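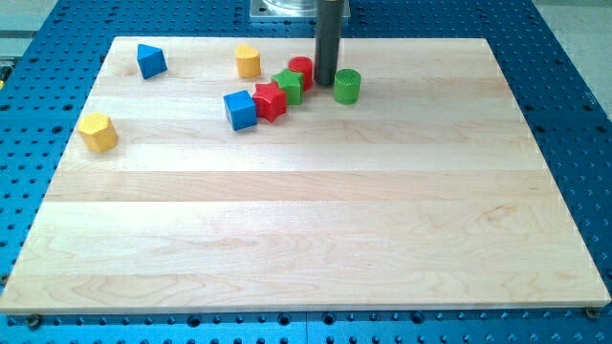 Re: [shop-robots] Grasp tests on the blue table, what are you all using for a work surface?

From: Adjoa Osei
To: shop-robots list
Date: 17/07/2021

Hi Juraj, hi all,

Juraj Kuruc wrote:
> I'm building a small pick-and-place arm in my garage and I can't
> settle on what goes under the parts. Bare metal is loud and
> everything skates on it. My foam mat is worse, the gripper digs in
> whenever my Z is off by a hair. Also, what do people pick up for
> practice? I've been using bolts and it's miserable.
> Juraj

I went through exactly this last October! We ended up with a plain light wood board, the glued-strip kind, set right on top of the perforated blue table and screwed down at the front corners. Best change we made all year. The toy blocks slide a little when the finger bumps them but they don't go sailing off, and if I get my Z wrong I put a dent in a piece of wood and go have a coffee.

One thing to watch — the strips aren't all the same color, and my first attempt at finding blocks by color kept deciding the warmer strips were yellow blocks. I fought that for two evenings before Sunee Inthanon told me to quit being cheap with the saturation threshold. She was right (she'll be reading this, hi Sunee). The board also gets a bit of shine over toward the right side, so I do my color checks away from there when I can.

For practice parts, please put the bolts away and get a kid's shape sorter. Ours gives us a cube, cylinders, stars, a triangle, a hexagon, all in bright colors, and you can be as mean to them as you like. I start people on the cylinders because you don't have to care which way they're turned. The stars are the hard ones! With the red star right up against the blue cube my planner wants to shove the whole pile over, and with the green star just behind it there isn't much room to come in from the back either. I've been leaving them bunched like that on purpose while I work on the approach moves. The yellow hexagon goes off by itself on the left so I have one easy target to check against when I've broken something in the code.

Some of our blocks have a texture on top and some are smooth and glossy. Does that matter to anybody's depth camera? Mine is flaky enough that I can't tell.

Speed-wise I'm crawling, 184 mm/s tops over the board and a lot less for the last bit going down. Oranuch runs hers at 500 and I can't watch.

Juraj, if you go the wood route, measure your screw holes against the table grid before you drill. I didn't, and the back of my first board has the extra holes to prove it. I can send you my hole layout if your table has the same spacing.

Adjoa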